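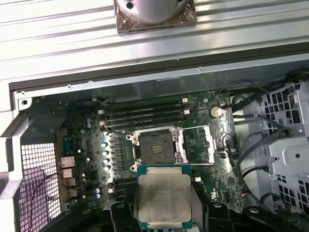

Unit 8: Taking out and refitting a desktop processor
Tolholm Evening Workshops, Computer Repair for Beginners
Handout revised 24 Mar 2019

Welcome back! Up to now we have cleaned cases, swapped drives and got our fingers grubby with old fans, and all of that was practice for this evening. The processor is the part people are most nervous of, and I think it is the best job on the whole course. It is small, it is quick, and there is a lovely moment when the chip settles into its seat under its own weight and you realise you never had to push.

Read the notes through once before you pick anything up. The machines are old office desktops from the Lullthorpe clearance, so they have had long working lives and plenty of dust.

What is what

The processor (CPU) is the square chip with a metal lid on top. The lid is called the heat spreader. It usually carries printed lettering, though on a well-used chip you may need a torch and a bit of patience to make it out. The thin green edge around the lid is the part you hold.

The socket is where the chip lives. On our machines the fine pins are in the socket and the chip has flat gold pads underneath. Students who have worked on older computers often expect it the other way round, with legs on the chip, so have a good look before you start.

The load plate is the metal frame that folds down over the chip and holds it still. The lever at the side locks the plate. Lever up means open, lever hooked under its catch means closed.

Memory slots are the long black slots near the socket. We leave them alone this evening, but they are a handy landmark when you want to describe to your neighbour where something is.

Before you open the socket

Switch off, pull the mains lead, and press the power button once with the lead out. Lay the case on its side with the open side facing up. Put your wrist strap on and clip it to bare metal on the case.

If your cooler is still fitted, undo its screws a little at a time, going corner to corner. Old thermal paste can grip like toffee, so twist the cooler gently before you lift, and don't yank! I have seen a processor come up stuck to the bottom of a cooler with the lever still locked, and it makes a horrible noise.

Clean the lid with a lint-free cloth and a few drops of cleaning alcohol. Putik wipes are in the tray by the sink if you prefer those.
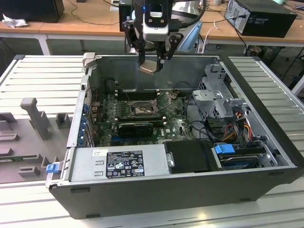

Fig. 1. Desktop case on its side with the panel off. The socket is empty and the load plate is propped open.

Look at how much else shares the space. Drive cables in particular have a habit of springing back across the board just when you have both hands busy, so tuck them to one side first (a loose twist of garden wire is perfect). Find your memory slots, find your socket, and turn the case so that the lever is on the side of your stronger hand.

Lifting the chip out

1. Press the lever down and slightly outwards to free it from its catch, then let it rise slowly. It is springy, so keep a finger on it.
2. Swing the load plate up.
3. Hold the chip by two opposite edges and lift it straight up.
4. Put it in the plastic tray with the lid facing upwards.

Do not touch the pins in the socket, and do not blow on them. A bent pin can sometimes be coaxed back under a magnifier, but it is fiddly work and I would much rather spend the evening on nicer things.

Putting it back

Find the small triangle on one corner of the chip and match it to the mark on the socket. There are also little notches in the edges of the chip, and these must line up with the bumps in the socket wall. Lower it level, let go, and check that it sits flat all the way round. 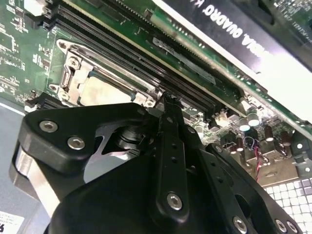 Fold the load plate down over the lid, then bring the lever down and hook it under its catch. It needs a firm push, firmer than most people expect, and a faint creak is quite normal. If the chip was sitting flat before you started, trust it and carry on.

A blob of paste the size of a small pea goes in the middle of the lid. Don't spread it. The cooler does that for you when you tighten the screws, again corner to corner, and its fan lead must be plugged back in before you go anywhere near the power.

To practise at home

Do the whole job twice on a scrap board, the second time from the opposite side of the table. Bring your notes on anything that felt odd, along with your Bălan workbook, and next time we get on to memory!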